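Meeting room remotes

The Planidlow meeting room is back in use, with its big white table and the grey mesh chairs. Remotes have been wandering off again, so please check the table before you leave.

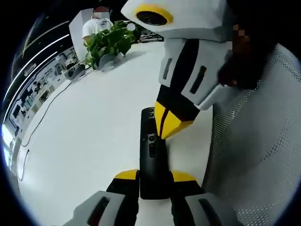 Black rectangular device upright on the white table, grey mesh chair at right.

Anything long and black with small buttons goes back in the Dow cupboard, on shelf 4. Leave it upright so the next group can find it. Please clear smaller grey items off the tabletop too, and tuck any thin black cables away.
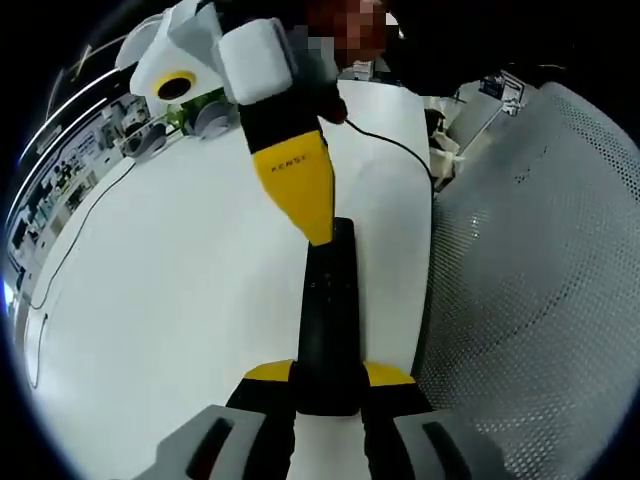 Room bookings for October

Bookings open at the Pliltow desk. The room is free to members for up to 4 hours.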